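How to Keep a Small Shared Office in Order

A small office with shared desks fills up faster than a large one. Bags end up on chairs, cables end up on the floor, and the shelves take whatever has no other home. The steps below are for one room with a few desks, a shelving unit and people who come and go during the day. The first pass takes an afternoon. After that it is a few minutes in the evening.

What you need

One shelving unit with adjustable levels
Bins or trays that fit the depth of the shelves
Wall hooks or a freestanding coat rack
Labels and a marker
A microfiber cloth and mild dish soap
A vacuum with a brush attachment

Step 1. Clear one shelf at a time

Do not empty the whole unit at once. Start with the top level, put everything on a desk, and sort it into things used every week, things used now and then, and things that can leave the room. Wipe the bare shelf and let it dry. Put the first group between waist and eye height. The second group goes higher up. Heavy items such as paper and spare power supplies go on the bottom level.

Bins should be shallow enough that you can see what is in them from the front. We use the Teuber trays, the low ones, and they slide in with a little space left over. The tall ones hide too much. Label the front edge of the shelf and leave the bin plain, so the bin can be swapped when it breaks.

Step 2. Check the shelving

Tighten every bolt before you load the unit again. Perforated metal uprights and brackets let you move the shelves up and down, but the bolts work loose over time. Push on one corner. If the unit sways, add a diagonal brace across the back or side and fasten the top to the wall. Ours is rated at 300 pounds in total, and the label is inside one of the uprights. Look for yours and stay below it.

Step 3. Give bags a place

Most people hang a backpack on the chair. A light bag does no harm there, but a full one pulls the chair back when you stand up, and the straps get caught under the casters. Over a few months it can also stretch a mesh backrest.

Put up one hook per desk, 4 feet from the floor, close enough that people will use it. A hook by the door gets ignored. The Cullow double hooks hold a coat and a bag together. Screw them into a stud or use a proper anchor.

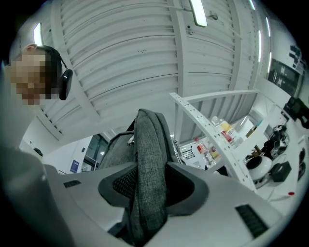
Can I leave a backpack on a mesh chair during the day?

A light one is fine for a few hours, as long as the straps stay clear of the casters. Take out the laptop and any books first, and hang the bag on a hook overnight.

Step 4. Clean the chairs

Vacuum the mesh with the brush attachment, front and back. Wipe plastic armrests with a damp cloth and a drop of dish soap, then again with plain water. Light gray plastic shows hand marks, so do the armrests every other week. If there are slots or grilles in the plastic, go over them with a dry brush before the wet cloth or the dust turns to paste.

Step 5. Wipe the lights

Dust on a long light fixture makes a room look dull. Switch it off, let it cool, and use a dry cloth from a stepladder. Leave the cable alone.

Step 6. Keep it that way

At the end of the day, chairs go in, bags go home and anything left on a desk goes into one open bin on the lowest shelf. Empty that bin once a month. We started in September and have only had to redo one shelf, the one with the chargers.

Last updated December 19, 2019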